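Jaqueline Villaseñor paints circles, and has done so since she shared a studio above a tire shop with two sign painters. Her new show at the Carrillo fills the ground floor and part of the stairwell. It opened on a Tuesday, at ten in the morning, with no speeches.

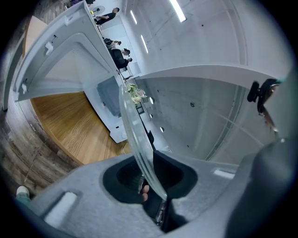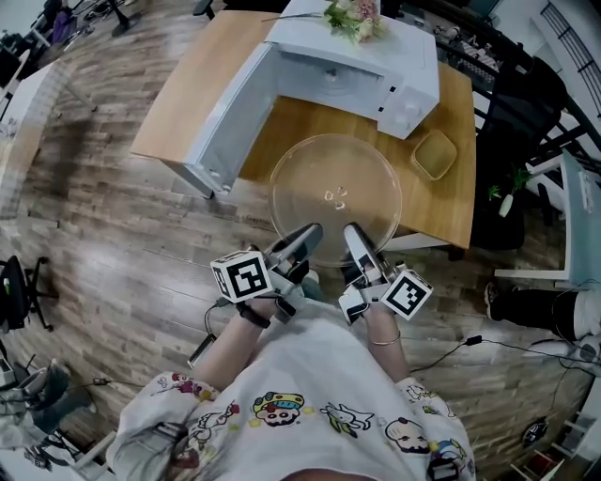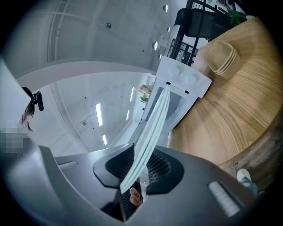
## One long wall

The main work is called *Skandis*. It is made of 593 small panels hung edge to edge, each with a single ring in oil on primed board. The rings are all the same width. The color moves from a brownish red by the door to a cold green at the far end, and the change is slow enough that most visitors walk past the middle before they notice it.

Villaseñor mixed every color by hand and kept no notes. When a panel went wrong she sanded it down and started over. A few of the sanded boards made it into the show anyway, and their surfaces are duller than the ones beside them.

The curator, Rogelio Estrella, wanted the wall lit evenly. Villaseñor asked for daylight from the side windows. She got her way, so the green end goes nearly gray by late afternoon.

## Upstairs

The stairwell holds two drawings from the *Drondedico* series, done in graphite with a string and a nail. The nail holes are still there. One of the drawings has a smudge the size of a palm near the lower corner, and she left it.

These are the better works, to my eye. The big wall depends on its size, and after 60 panels I had the idea. The drawings kept me on the landing for a good while, partly because the lines don't quite close. Each circle misses its own starting point by the thickness of the pencil.

"I used to fix those," Villaseñor told me. "Then I got tired of fixing them."

Her next project, *Clultitz*, will be shown outdoors, and she is testing paints for it on the studio roof. So far the blues have held up and the yellows have not.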